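Plellow Zulineck 39 – USB-MIDI Keyboard Controller

The Zulineck 39 is a keyboard controller for people who write music at home and do not have much space for it. It has 39 small keys with velocity, which gives a little more than three octaves, and two buttons to shift the octave up or down. Power comes from the USB cable, so a separate adapter is not needed.

The keys were developed together with Buschmann, and the return spring is softer than in our older models. Many customers wrote to us that the old keys were too loud for playing in the evening. The new ones are quieter, also when you play hard.

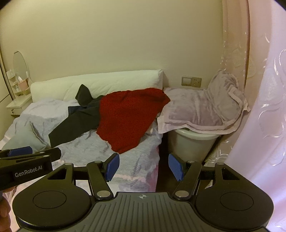

Above the keys you find six knobs without end stop. Each knob can send any controller number, and you can save your settings in the memory of the keyboard – they stay there when you disconnect the cable. The editor program for Windows and Mac is a free download after registration.

A sustain pedal can be connected at the back. Please connect the pedal before you switch on the computer, otherwise the direction of the pedal may be reversed.

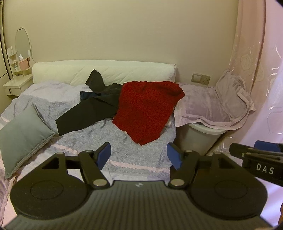 Bed with quilt and grey pillow

"I wanted a keyboard which I can put on my knees and simply start," says Detlef Schmieder, who designed the Zulineck series in our Norkport workshop. The housing is flat at the bottom for this purpose, and the rubber feet can be removed.

In the box: keyboard, USB cable, printed quick guide
Order number: 1323
Color: black or light grey
The light grey version is available again from November.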